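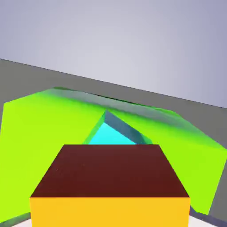 Plorner open day: the simulator before the arm

31 May 2018
By Fadwa Zaki

Search this site Enter keywords Go

Nélida Lagos runs the manipulation group at Plorner and spent most of the open day next to a monitor. Visitors came in expecting hardware. She started them on the simulator, where a maroon-topped block sits in front of two lime-green slabs that lean together, with a cyan piece in the gap between them.

"People ask why it looks so plain," she said. "Flat colors are cheap to render and easy to label. I can change the lighting later. I can't get back a week spent on wood grain."

The software is called Plesonel. It loads a set of parts, drops them on a surface and lets a planner choose a grasp. The group logged 3,423 trials in January, all with the same 12 parts. Lagos would not give a success rate for the whole set. "It depends too much on which part is behind which," she said. "One number would hide that."

Occlusion took up much of the talk. A part that is half covered gives the planner fewer edges to work with, and its guess about the hidden side can be wrong by enough to cause a collision. The current version tries up to five grasps before it gives up and asks for a new view — the earlier one stopped at the first failure.

I asked how much carries over to the real cell. "Position, mostly," Lagos said. "Friction, less. We measure friction on the bench and put it in by hand, part by part. It's slow work."

The tour ended at the cell itself, where groups of six watched the arm run the same planner at reduced speed. Questions there were mainly about cycle time. Lagos referred them to the printed sheet.

Related
Stisard opens second test hall
Ghasemi on calibrating force sensors
Plesonel release notes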